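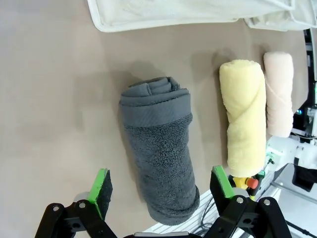

Step 4. Generate grasp candidates from the wrist view

Rolled towels are close enough to cylinders that Hatska can fit one to each segment and work from the axis. Before you start, the segmentation node from step 3 should be publishing one mask per roll. If two rolls that lie side by side come back as a single mask, lower merge_gap before touching anything else.

Open the grasp config and set the primitive to cylinder. Set max_candidates to 8. Higher values mostly produce duplicates that differ by a few degrees of yaw.

The fit uses depth points inside the mask, eroded by 9 pixels. Terry loops give noisy depth at the silhouette, and without erosion the radius comes out too large on dark gray fabric in particular. A woven border band sits lower than the pile next to it, so leave the radius estimator on median.

Run the fit and check the log. A good result looks like this:

fit ok, inliers 349, axis residual 7 mm

Residuals near twice that usually mean the mask has picked up part of a neighboring roll or a cloth lying flat behind it.

Step 5. Reject candidates that collide

Each candidate closes across the short axis of the roll, so both finger pads need clearance at table height. Load the Emwood finger model with the pads included. The bare link model is narrower and will pass grasps that push the next towel away.

Add the fixed items on the robot's side of the table to the collision scene: the aluminum rail, the emergency stop box and the parked pose of the other arm. Cables are not modeled. Draw a keep-out box over them by hand – a coarse one is fine.
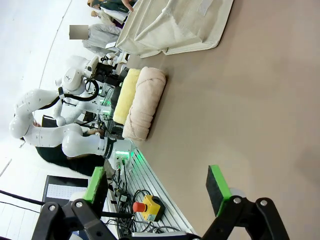
Right wrist camera, with the rail, cables and stop box at the table edge.

Replay the candidates in the Wavthorpe viewer with execution disabled. Anything shown in red has failed the clearance check. If every candidate for a roll is red, rotate the approach by 180 degrees and run the check again, then save the scene file for step 6.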